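Minutes of the November meeting of the Goltum Allotment and Garden Society
Held in the back room of the Ansari Hall, 7.30 in the evening

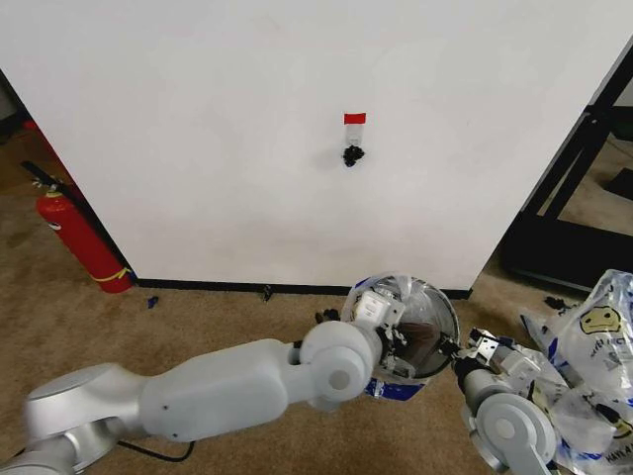 Welcome and apologies

The Chair welcomed everyone in out of the rain and said how good it was to see such a full room at a time of year when most of us would quite like to be at home with our feet up. Apologies had come in from five members, three of them with the same cold, and the meeting sent them all its very best wishes and some advice on honey.

Minutes of the last meeting

These were agreed after one correction. The prize leeks were grown on plot 69 and not plot 96, as the Secretary had written, and the Secretary would like it known that she is sorry, particularly as plot 96 does not exist.

Matters arising

The lower gate has been rehung and now shuts properly. Members are asked to lift it slightly while sliding the bolt, and to please not kick it.

The wasps' nest behind the tool store has been left alone, as agreed, and it is hoped that the frosts will settle the matter. Two members felt this was rather optimistic and asked that it be looked at again in March.

Money

The balance at the end of October stood at £2,594, which is a little healthier than this time last year, thanks very largely to the plant sale and the cake table that went with it. Rents are coming in nicely. The Chair reminded us that plot rents are due before Christmas and that cheques should be made out to the Society in full, as the bank has become fussy about short forms of our name.

A question was asked about whether we ought to be keeping so much in hand. There was a long and friendly talk about this. Some members felt it should be spent on the paths, others remembered the year the water pipe burst and were glad of every penny we had then. It was agreed to leave things as they are until the spring and to come back to it with some proper prices for path chippings.

Water

The troughs will be turned off at the end of the month and the taps lagged. Anyone with a hosepipe still attached should take it home or put it in their shed. We had two quotations for replacing the old standpipe by the compost bays, one from Nuva and one from Trendex. Nuva were the cheaper by £105 but could not come before April. Trendex could start in February and would take the old pipe away with them. After some discussion it was proposed, seconded and carried that we go with Trendex, with two members voting against on grounds of cost and one member saying he could not decide and would rather not be pressed.

Seed order

The joint seed order went in last week, and there were almost 200 packets on it, a good many more than we managed last year. Broad beans were the favourite once again, and there was a surprising run on sweet peas. The order should arrive early in January and will be sorted out on the long table at the next meeting but one, so do bring a bag and a pencil. Anyone who has changed their mind about the purple carrots should speak up soon, as several people have already said they would gladly take them.

Seed potatoes were left off the order this time and will be bought loose, as we were all rather disappointed by the state of the netted ones.

Compost and bonfires

The left-hand compost bay is ready for use and members may help themselves, within reason, to a few barrowloads each. The right-hand bay is still full of fresh stuff and should be left. Please, please do not put bindweed roots in either of them.

Bonfires are allowed until the end of February, after dusk only, and with a thought for the washing lines in the houses opposite. A hedgehog was found in a heap of prunings on one of the top plots last month, quite unharmed and rather cross, so heaps must be moved before they are lit.

Winter supper

To be held here in the hall, in the second week of December, with soup, baked potatoes and puddings. A list went round for puddings and came back with seven crumbles on it, so offers of anything else would be warmly received. The quiz will be shorter than last year's.

Any other business

A member asked whether hens might be allowed on the half plots. The lease will be looked up. A pair of green gloves and a flask lid were left behind in October and are in the kitchen drawer.

The meeting closed at ten past nine, and tea was taken. The next meeting will be in January, same room, same time.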